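Ukance Interactive Objects Group
Minutes of the February meeting
February
By Krasniqi

Meeting opened at 6:40 p.m., once the back door had been persuaded to lock. The chair welcomed everyone and asked that phones be silenced. The chair's phone rang during item 2 and is recorded under that item.

1. Minutes of the last meeting

Accepted with one correction. The January minutes stated that the group had "agreed" to let the coat rack speak. The correct wording is that the group had stopped arguing about it.

2. Gilladus: state of the prototype

For members who missed January, Gilladus is the coat rack we are building for the lobby at Komgate. Each hook has a load sensor behind it and a ring of lights around it. Hang up a coat and the hook lights, along with the hooks of anyone who arrived in the same few minutes. The idea is that strangers will notice they came in together and say something to each other. Whether they will say anything the group would want to take credit for was left open in the project proposal, and remains so.

The hardware lead reported that the rack now has eight working hooks. The end hook can tell a coat from no coat but has trouble with scarves, which it considers beneath its attention. The amplifier board for that hook will be replaced. A member asked if the threshold could just be lowered. It was lowered in January, and the hook then lit up each time a truck passed, which gave the rack a lively social life between two and four in the morning.

There was some discussion of umbrellas. A wet umbrella weighs more than a dry one and gets lighter as it drips, so the rack reads it as a coat that is slowly leaving. The software lead proposed treating any steady loss of weight as an umbrella. A member pointed out that this would also describe a snow-covered parka. It was agreed that a snow-covered parka may be treated as an umbrella for the purposes of the opening.

(Chair's phone. The ringtone was the rack's own arrival chime, and two people looked at the rack.)

3. Should it make a sound

Continued from January, and from the November before that.

In favor of sound: visitors with low vision should get something out of the rack besides a place to put a coat. Lobbies are bright in the daytime and the lights wash out. People like a chime.

Against: the front desk staff at Komgate have to listen to it all day. The sound lead put the likely number of arrivals in opening week at 2000 and then played the chime several times so that members could appreciate what that would mean. The room appreciated it before the demonstration was finished.

A compromise was put forward by a member who had not spoken on this item before and was therefore listened to. The rack would make no chime. In its place, a small motor behind each hook would give one soft knock, like a knuckle on a door, and the knock would come from the hooks of the people who arrived together. It would be quiet enough that you need to be standing at the rack to hear it. The sound lead was asked if this could be done with the parts on hand. The sound lead said yes, in the tone of a person who will be ordering parts.

Agreed: knocks. The chime is retired from the project. The chair will choose a new ringtone.

4. Report on the try-out night

We put the prototype in the hallway for an evening with 17 guests, most of them from the ceramics class upstairs, who had been promised soup. Notes were taken by two members stationed at the end of the hall pretending to repair a lamp.

What worked: people tested it. Almost everyone hung a coat, took it off, and hung it again to see if the light would follow. Some went back and traded hooks. Guests who came in as a couple were pleased to be lit up together, and one pair who came in separately had to explain themselves at the soup table.

What did not: a few guests kept their coats on, the hallway being cold. The written instructions were read by no guest we observed, including the one who leaned on them. The color for "arrived just now" is green and the color for "arrived a while ago" is a bluer green, a difference that the design lead describes as subtle and the guests described as green.

The longest conversation of the evening took place in front of the rack and concerned parking.

The design lead will redo the colors. It was suggested that the instruction panel be removed and its wood used for a shelf, where people could put gloves. The shelf was popular. A motion to give the shelf sensors was not seconded.

5. Komgate: dates and access

The building manager at Komgate has confirmed that we may install in the lobby, against the wall to the left of the main entrance, from the first week of April. Conditions: nothing drilled into the tile, nothing across the fire door, and all cables covered. We may load in before 8 a.m. or after the building closes, and the elevator must be booked. The chair asked who had last booked the elevator. The silence that followed is entered here as a volunteer being found; the hardware lead will do it.

Power was raised. The nearest outlet is behind the vending machine, and the vending machine is moved by a company in another town. The building manager has offered an extension from the front desk. We accepted, with the understanding that Gilladus will now share a circuit with a kettle. The software lead will make sure that the rack wakes up properly after losing power and does not greet the whole lobby as new arrivals each time somebody wants tea.

There was a question about privacy, put politely and in writing by Komgate. The rack stores no names, pictures, or weights. It keeps the time of each arrival until the coat goes, and then forgets. A member asked if we could truthfully promise that the rack does not weigh people. It weighs coats. If a visitor chooses to hang from a hook, that visitor will be weighed briefly. The reply to Komgate will leave this out.

6. Evening sessions

The open bench evenings will go on through spring. Attendance is healthy, if by attendance we mean chairs with jackets on them. Members again asked for a theme, and the suggestions were: objects that interrupt, objects that wait, and lamps. Lamps was chosen, as it is every year. A beginner's table will be set up for people who have never soldered, with one experienced member beside it to say "the other end" in a kind voice.

Returning tools was mentioned. The good wire strippers have been gone since the fall. Whoever has them is invited to leave them on the shelf formerly known as the instruction panel, with no questions and only a moderate amount of looking.

7. Other business

The sign on the front of the building still carries the old name of the group. It was agreed that this is charming until April.

A member proposed a second rack, for hats. The proposal was held over to a meeting the proposer is unable to attend.

The heating was turned down at 8:10 p.m. and discussion became more efficient.
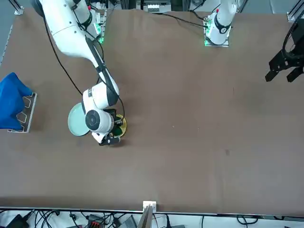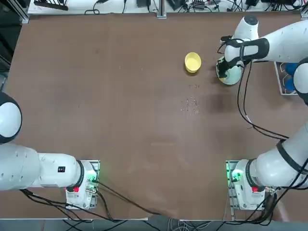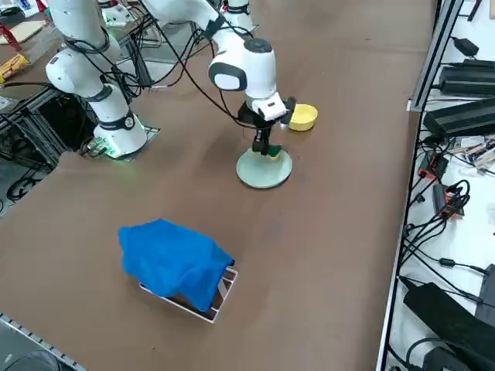 Krasniqi
Recording secretary, Ukance Interactive Objects Group

Actions carried forward

Hardware lead: replace the board on the end hook; book the elevator at Komgate; bring a cable cover that is not the doormat.

Software lead: umbrella rule; clean restart after power loss; remove the test message that says "HELLO COAT" from the startup routine, or at least from the startup routine we show to Komgate.

Sound lead: build one knocking hook for the next meeting, and let the room hear it from the rack and from the far wall.

Design lead: two colors that a tired person in a lobby can tell apart. Members with opinions on this are asked to send them before the colors are picked. Opinions sent afterward will be kept in a folder.

Chair: reply to Komgate on privacy; ringtone.

Everyone: please read the load-in plan once it is posted. It runs to a single page this time.

Next meeting in March, same room, 6:30 p.m. for a 6:40 start. Bring a coat, the heavier the better, and a scarf if you have one the end hook has not yet insulted. The hook will be tested first and the agenda taken after that.

Meeting closed at 8:35 p.m. The back door was asked to lock again and took its time.

Related
Minutes of the January meeting (corrected)
Gilladus: project proposal and sketches
Notes from the hallway try-out
Open bench evenings: what to bring
Lamps, again: last spring's results

Contact Ukance | © Ukance Interactive Objects Group | Back to top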